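Week 5 handout: Reading a product offer without being charmed by it

The kit under review this week is the Clesto bench package, a two-arm robot with grippers, wrist cameras and a subscription to the Onderora task library. The brochure promises "kitchen-ready manipulation straight from the crate". Crates, in my experience, are ready for very little besides recycling. Bring the brochure to the tutorial anyway and a pen you don't mind wearing out.

Begin with the task list. The library offers 48 tasks, of which 21 are some variation on opening, closing or pressing. Vendors adore a microwave because everyone at the purchasing meeting has used one and feels qualified to nod.
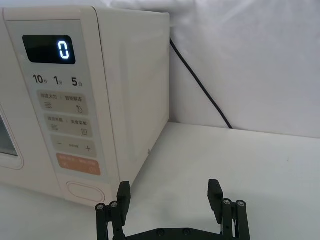
A door-release button is a fair test all the same. The gripper has to arrive at the correct height, push in the correct direction and stop before the whole appliance goes for a walk along the bench. Clesto's spec sheet gives a figure for fingertip force and none for what happens when the appliance slides. Put that in your margin under "Questions for the sales rep".

Now the word "opens". In the brochure a task counts as complete once the door is off its latch. Your nan would want it far enough open to get a plate in. Look for the definition of success before you look at the success rate, and if the definition is in a footnote, read the footnote twice.
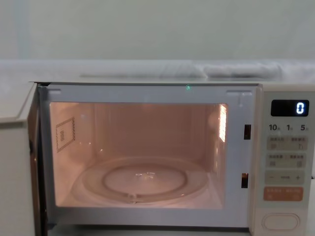 Applied Automation Unit, Laltosow College

Labels are the next sore point. The Onderora library recognises control panels by layout, so a change of language on the buttons shouldn't matter, according to the company that sells it. It may well be right. The licence also says that unfamiliar panels attract a "profiling service", priced separately, and here the brochure's cheerful colour scheme fades to grey.

Compare the Onishi offer in your reading pack: one arm, no library, and a manual of 102 pages that reads as though it was written by somebody who had once been pinched.
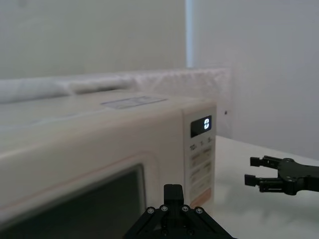

Does a second arm justify the higher price?
It depends on the job. Pressing a button needs one arm, while steadying an appliance during the press needs 2, and you should cost the package against the tasks you will run instead of the ones in the video.

Before the tutorial, mark up the Clesto brochure as follows:

1. Underline every verb that describes what the robot does. Circle any that you couldn't measure with a ruler, a scale or a clock.

2. Find out what the bench looks like in the vendor's trials. A plain white surface with one appliance on it is a perfectly respectable place to start, and a poor guide to the staff kitchen in October.

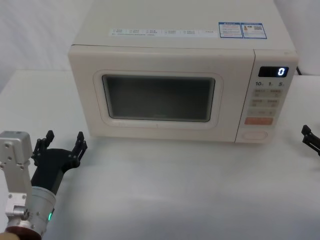 3. List the ongoing charges: library, profiling, replacement fingertips, support calls. Support is staffed until 4 pm, in a time zone the contract declines to name.

4. Write one paragraph recommending purchase, hire or a polite no. Marks are given for the reasoning, and a few are held back for anyone who uses the word "seamless".

Shares: 21
Comments: 2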